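Cania – 'Plirham' (LP)

Tosbridge Records
Format: 12-inch vinyl, 33 rpm, gatefold sleeve
Pressing: 900 copies, 341 of them signed
Availability: in stock, posted within two working days

About this record

We have been waiting a good long while to put this one up in the shop, so do forgive us if we go on a bit. 'Plirham' is the second album from Cania, the duo of Zdislava Štefanec (voice, harmonium, a very old zither) and Wai-kit Tsai (guitars, tape, most of the drums), and it is the warmest thing either of them has put their name to.

They wrote most of it over one winter in a rented house with thin walls, which is why the singing is so close and quiet. Zdislava tells us she kept her voice down for the neighbours at first and then found she liked it that way. The longer pieces on side two were built from tape loops Wai-kit had been carrying about in a biscuit tin for years – if you saw them play in the spring you will know the one with the church bell in it, and yes, it's on here, all eight minutes.

If you enjoyed their first record, 'Tu', you'll feel at home straight away, though there is more rhythm this time and a proper singalong to close side one.

Track list

Side one
1. Lamp Oil
2. Plirham
3. My Brother's Coat
4. Slow Ferry
5. All the Way Down to Tosbridge

Side two
1. The Bell Piece
2. Half a Letter
3. Morning, Kettle, Rain

What you get

The record comes in a heavy gatefold sleeve with a lined inner and a fold-out lyric sheet, and there's a download code tucked inside for listening on the bus. Signed copies are chosen at random, so please don't write and ask for one – we would only feel dreadful saying no.
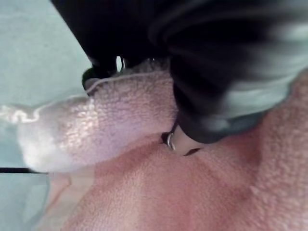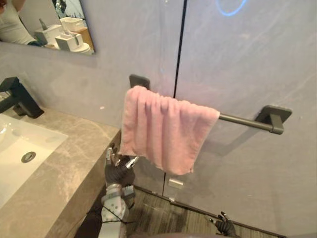
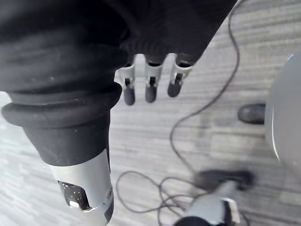
Postage and returns

We pack every record in a stiff card mailer, with the disc outside its sleeve to save the corners. If yours arrives bent or scratched, drop us a line with your order number and we'll send another while we have them. Orders of two or more LPs go post-free within the UK.

You may also like

Cania – 'Tu' (LP, second pressing, 177 copies left)
Cania – 'Slow Ferry' (7-inch single)
Tosbridge Records cotton tote bag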